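Solto House: the back room
7 February 2020
Gallery 5 of the house pages

Dae-han Ha and Kyung-tae Ha use the room for music, chess and posting parcels, usually all in one afternoon. The Yamaha keyboard stays on its stand by the shelves. Everything else gets put on the table.

Back to Gallery 4: the hall

The table, with the gingham cloth on. Packing tape, a binder clip and the chessboard box, with a pink plush toy in the yellow cardboard box on the right. Dried flowers on the shelves behind.
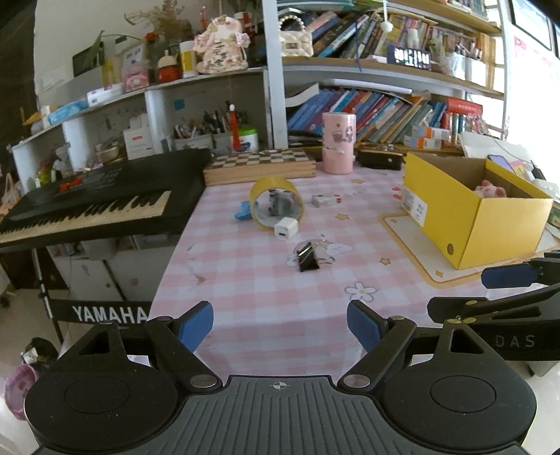
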